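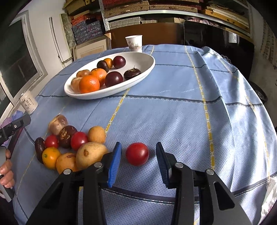
Which fruits and vegetables can share one bowl on the table, and which have to be kept apart?

Posted by Aslak Dalen in Kitchen and Pantry
Monday, November 18, 2019

I keep a shallow oval bowl on the dining table and whatever doesn't fit goes on the cloth next to it. The usual contents are mandarins, plums, small tomatoes, potatoes, a pear and passion fruit when the store has them. Some of it spoils well before the rest. The room is heated and the table gets no direct sun. I would like a rule for sorting, and a second container if one is needed.

Ekkachai Boonyarit

Mandarins, ripe plums, pears, passion fruit and tomatoes can share a bowl for a few days. Potatoes should be taken out and kept in the dark, in a paper bag or a ventilated box. Chestnuts and water chestnuts go in the refrigerator.

The sorting rule is ethylene. Plums, pears, passion fruit and tomatoes give it off as they ripen. Mandarins give off very little and do not get any sweeter after picking. A ripe pear in a crowded bowl will speed up an unripe plum beside it. If you want the plum sooner, leave them together. If you don't, separate them.

Use one layer only. A shallow bowl is better than a deep one for this, but fruit packed edge to edge still bruises at the contact points. Turn the pieces over when you pass the table and take out anything soft. 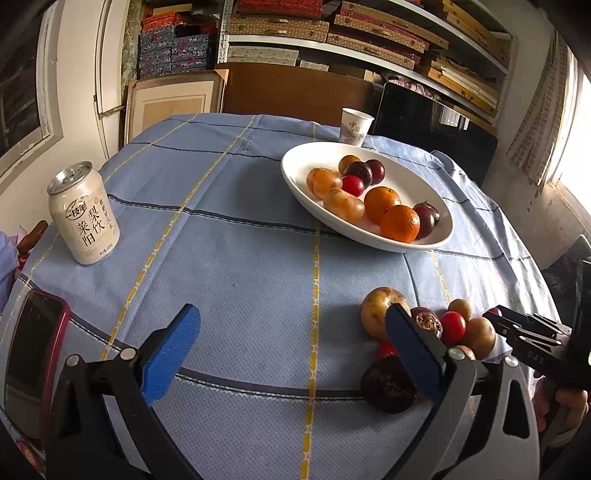
Maricruz Camacho
Section Editor, Food Storage

Ekkachai's answer is correct on potatoes. Some detail by item, for a heated room:

Mandarins. Up to a week in the open. Longer in the refrigerator, in a mesh bag or an open container. Check the underside for soft spots. Mold on one will spread to those touching it.

Plums. Leave out until the flesh near the stem gives under light pressure, then refrigerate. Do not wash before storing.

Pears. They ripen from the inside. Test at the neck. Brown marks on the skin are often only surface bruising and can be cut away if the flesh under them is firm.

Tomatoes. Stem scar down, out of the refrigerator until fully ripe. Small ones tolerate the bowl well but should be on top of the heavier fruit.

Passion fruit. A wrinkled purple skin is normal in a ripe one. Light for its size means it has dried out. Once the shell is cracked or cut, scoop out the pulp and refrigerate it in a closed jar.

Potatoes. Light turns them green and raises the level of solanine. Warmth makes them sprout. A cupboard against an outside wall is usually the coolest dry place in an apartment. Keep onions elsewhere.

I ran a simple comparison at home in February with 28 mandarins from one box. Half were put in a single layer and half piled in a deep bowl, same room. After 12 days the pile had lost more to mold, all of it starting at the bottom. I did not control for humidity, so treat that as an indication only.

If the overflow stays on the cloth, put a folded dish towel under it. Cotton will take up juice from a split plum and the stain sets quickly.

Aslak Dalen

Thank you both. Potatoes are now in a box in the hall cupboard. I measured the bowl and it is 19 inches long, so one layer of fruit should fit once they are out of it. Is a perforated bowl worth buying? I have seen the Burnier one.

Anong Chantharasri

I have a wire one, not that brand. It airs the bottom layer but leaves marks on pears and soft plums. I put a napkin in it, and then you might as well have a plate. Mandarins are fine in it. Mine are gone in two days anyway so I can't tell you about mold.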